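I picked pill bottles because of my grandmother's kitchen. She keeps hers on the windowsill, in a bread basket, in a coat pocket and (I swear) in the butter compartment of the fridge, and every visit I end up moving six of them to get to the toaster. So when the handout for our spring project said "choose an everyday sorting or storage problem and study it closely," I had mine before the end of the page.

This is my final report. I've kept it in the order I did things, including the parts that went sideways.

## What I wanted to find out

My question, as approved in March:

> Does the way empty pill bottles are laid out on a surface change how quickly and how correctly a person can find the one they want?

I wanted to stick to the orange kind with white caps. They're the ones everybody pictures when you say "pill bottle," and they're also terrible to tell apart. Same color, same cap, and the label wraps around so the part you need is on the far side about half the time. Size is really the only thing your eye gets for free.

My project advisor, Yupin Srisuk, asked me early on to write down what I thought would happen before I tested anybody. I wrote: "Straight rows will win easily. Loose rows will be a bit slower. A pile will be awful." Keep that in mind, I'm only one-third proud of it.

## Materials

- Empty pill bottles, orange, white caps, in several sizes. All washed, all with the old labels soaked off.
- Plain white stickers with made-up names on them. I used Jilberg, Vallow, Tapley and Kivutero, plus some dull ones like "Morning A" to fill things out.
- A wooden table with a raised block at the back, for the display area.
- A shoebox lid with a rim, for the tray version.
- My phone as a stopwatch.
- A notebook, which I spilled tea on. The results survived.

The names took me longer than you'd think. I didn't want anything that sounded like a real medicine, and I wanted them to be different lengths, so people couldn't just look for "the long one" every time. Vallow and Tapley came out nearly the same length on purpose. Kivutero is the odd one out and I expected it to be the easiest to spot (it was, by a mile).

Soaking off labels was the worst job of the whole project. Warm water and dish soap gets the paper, but then there's a layer of glue that just sits there looking at you. Cooking oil rubbed on with a paper towel, left for a while, then soap again. I did mine in two evenings and my kitchen sink smelled like salad both times.

## Setting things up

I tried the flat table first. With all the bottles at the same height, the tall ones in front hid the short ones behind, and people leaned over sideways to look. Leaning is slow, and it also made me nervous for the front row, which got knocked by sleeves twice before we'd even started timing.

The raised block helped a lot. It brings the bottles up closer to where you're already looking and it leaves the rest of the table free, so you have somewhere to put the bottle down once you've found it. I used three layouts:

1. **Straight rows.** Lined up with a ruler, labels forward.
2. **Loose rows.** Put down by hand in something like rows, the way a normal person would do it, sizes mixed.
3. **Tray.** Everything in the shoebox lid, standing up but with no order at all.

The loose rows were the hardest to repeat. If you set bottles down "casually" 18 times, you find out pretty fast that you have a style. Mine drifts to the left and I always put a fat-capped one in the back corner. I started asking other people to lay them out for me so the results weren't just a test of my own habits.

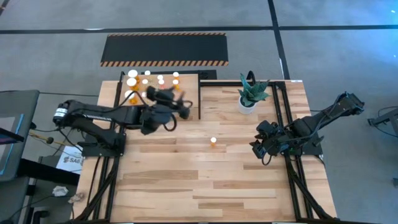
*Vol. 4, p. 27*

Nine bottles on the block is the amount I settled on for the main test. With fewer, everyone found the right one immediately and the layouts came out the same. With a lot more, there was no room for fingers between them and people tipped over the neighbors while reaching, so I was timing clumsiness. Nine on a square block leaves gaps, and you can still see most of the caps from where you stand.

Caps turned out to matter more than I had planned for! Looking down at the block from standing height, what you mostly see is white circles. The wide ones jump out right away, and the smaller ones next to them kind of disappear. A few people told me they weren't reading labels at all by the third or fourth round, they were remembering "Tapley is the little one next to the big one." That's clever, and it also messed up my experiment, so from then on I moved the stickers to different bottles between rounds.

## How a round worked

The person stood facing away. I set up the layout, read out a name, and said go. They turned around, found the bottle, picked it up and set it on the open part of the table. I stopped the clock when it touched the wood. If it was the wrong bottle I wrote that down and we moved on, no second tries.

I had 25 people in total. Most were classmates, a few were neighbors, one was my aunt, who was extremely competitive about it and asked for a rematch. After throwing out rounds where I fumbled the stopwatch or somebody walked in, I had 117 rounds I trust.

I should say that I didn't get the same number of rounds from everybody. Some people stayed for the whole set and some had a bus to catch. I thought about dropping the short sets and decided to keep them, and I've tried not to lean too hard on small differences.

## What happened

**Straight rows** were the fastest when the labels faced forward. No surprise there. What I didn't expect was how badly they did when I turned the bottles a little. Once the labels pointed every which way, the neat rows gave people nothing to go on, and they'd pick up one bottle after another, starting from the left like they were reading a book.

**Loose rows** were close behind, a lot closer than I'd predicted. With the bottles turned, they were about even with the straight ones and some people did better on them. My guess is that the gaps help. When a bottle sits a bit apart from the others you can see more of its side, and you can get your fingers around it without planning.

**The tray** was slowest and had the most wrong picks, mostly Vallow and Tapley swapped. The rim hid the bottom of the labels on the front bottles, which I didn't think about until a neighbor pointed it out. I could've cut the rim down. I didn't, I'd already done half the rounds that way and wanted them to match.

So, my prediction: right about the tray, half right about straight rows, wrong about loose ones. I'll take it.

Other things I wrote in the margins:

- People reach for the front first, even when they've just said out loud that the one they want is in the back.
- Two bottles standing right next to each other get treated as one thing. People skip over both or check both.
- Lids with big writing on top would beat every layout I tried. I tested this for fun at the end with a marker and a handful of rounds, and it wasn't even close.
- Everyone puts the bottle back in a different spot from where they got it. Every single person.

## Problems

The stopwatch is the weak part. I pressed it by hand and I know my thumb got slower late in the day. If I did it over I'd film the rounds and take the times from the video afterward.

The bottles were also empty, which makes them light and tippy. A bottle with something in it sits still when your knuckle brushes past. I thought about filling them with dried beans and then worried the rattle would turn into its own clue, with the fuller ones sounding different when they got bumped. Rice might be okay. Somebody should try rice.

And I only tested people who can read small print and have steady hands. That's a big gap, considering where the idea came from. My grandmother did three rounds for me at her own table, and I left them out of the totals since the setup was so different, but she was faster than I was. She held each bottle up to the window. I have no category for that.

## Comments from my advisor

Yupin read two drafts. On the first one she circled the word "proves" everywhere it appeared and wrote "does it?" next to each. There are none left now, I searched. She also wanted a better reason for the square block, as opposed to a long narrow shelf, and she's got a point. On a single long row nothing hides anything else. I didn't test it because the block was what fit on the table with room to work in front, and I'd want a shelf version in there if this continues next term.

## What I'd do next

A shelf, rice, and cap labels done properly, with printed letters instead of my handwriting. I'd also like to try the layouts in dim light. Half of all pill-finding must happen at six in the morning with the lamp off, and everything I did was in a bright room with people who were wide awake and had been told there was a snack afterward.

For my grandmother I made a set of cap stickers with one large letter each. They're on all the bottles from the windowsill and the bread basket. I haven't been allowed near the coat pocket yet.

## Where the stuff is

The blank bottles and the name stickers are in a bag with my name on it, and the notebook is with Yupin. Pages with tea on them are still readable if you hold them flat. The sticker sheet prints at full size on regular letter paper, and you'll want to let the ink dry before you peel or Kivutero smears.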